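Bun arm, month two: cables, pads and a new routine

The two-arm cell at Hastham has been mine to look after since November, when Gediminas handed me the keys and a drawer of odd screws. I've finally got a routine for it, so I'm writing it down before Tín Khúc borrows the bench and moves everything!

Fingertips first

I wipe the pads on both grippers with a damp cloth, then look over the pivots and the screws on the links. If a tip has shifted even slightly the bun gets pinched on one side, and Huệ Kim will spot it from the doorway.
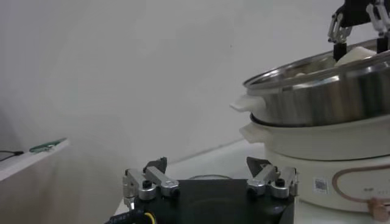
Then the cables

The loop at the wrist needs enough slack for the arm to reach over the steamer and not a lot more. I had it too tight at first — the arm stopped dead at 87 degrees of wrist turn and sulked. Two fresh ties and a longer loop sorted it.

After that I run the slow program with the lid off and the plate on the right. 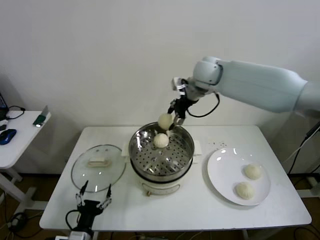

Right arm over the steamer, bun in the gripper

Grip force is the fiddly bit. Mạch (our control software, named by Mỹ Châu) keeps it as a plain number, and I've settled on 732 for buns. Go much higher and you leave dents. I nudge it by seven at a time and write each change in the notebook, which Fredy thinks is hilarious.
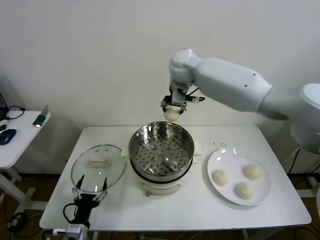 The left arm has its own settings page and I've barely touched it, apart from redoing the home position after I leaned on the table. Next job is tidying the wiring on the floor, and I still owe Fredy a spare set of pads.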